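Obituary index: Abreu entry, survivors list

kulov_reader
The Istemstead Gazette notice for Rodrigo Abreu gives his birthplace as Ustthorpe. The parish card says Gaillard. I'd index under the card.
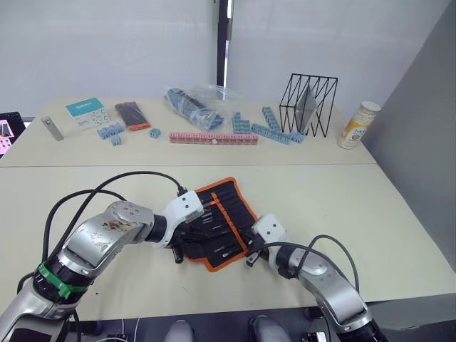 The notice also omits a second marriage, card 431.

tmarsh58
Disagree. Index what was printed and put the card in a note — otherwise the entry can't be searched against the source.

Corrections so far:
1. Surname spelling, fixed in May.
2. Birthplace, open.

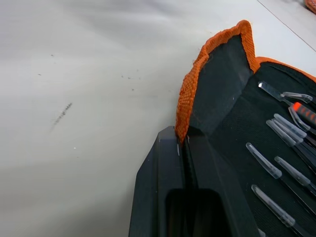

3. Survivors, open. "Sons of Ustthorpe" may mean residence only.

kulov_reader
Residence, agreed. Birthplace I still dispute. The family supplied the notice by phone. 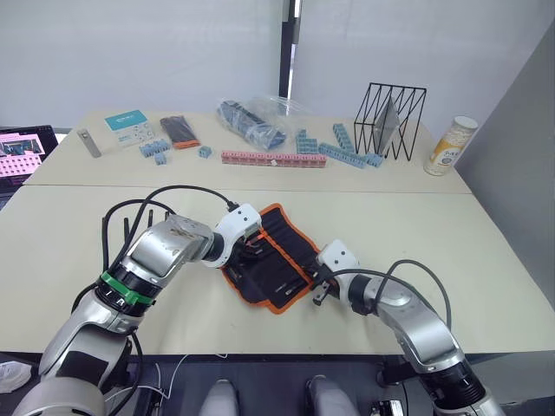

Vol. 58, No. 747

Citation for the above, since it was missing. Death notices, column two.

tmarsh58
Added. Birthplace stays as printed.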